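Pillow pouch

A pillow pouch is a flexible package made from a single sheet of film, closed by one seam along the back and one at each end. It is among the most common forms of packaging for chips, candy, noodles and other dry foods sold in single portions.

Manufacture

The film is fed from a roll over a forming collar, which bends it into a tube. Heated bars seal the long edge, and a second pair closes the bottom, drops the product in and cuts the pouch free. The machine installed by Michalík at its Drurport plant ran 255 pouches a minute and could be changed to a new width in five minutes. The plant employed 396 people at its peak.

Materials

Most pouches combine two or more layers. The outer layer carries the printing, while the inner one melts at a lower temperature and forms the seal — a pairing that makes the film hard to recycle. A survey by Marcela Šimek and Nivaldo Toledo covered over 3409 packages and found single-layer film mainly in bread and frozen vegetables. 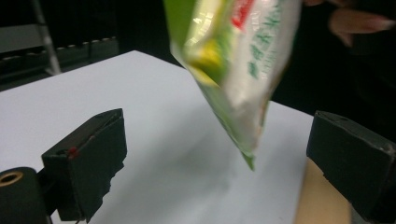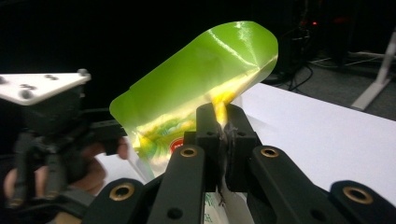
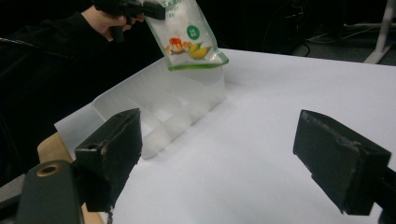
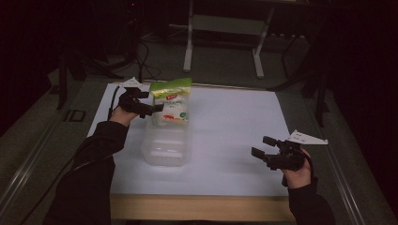 Printing and color are governed by trade custom as much as by law. Designers often give a product line one leading color so that shoppers can find it on a crowded shelf. Green, seen on all four of the packages or views above, is widely used for this purpose, and the bright lime shade in the second picture shows how strongly glossy film reflects light along its creases. Matte films were introduced later and cost more to print.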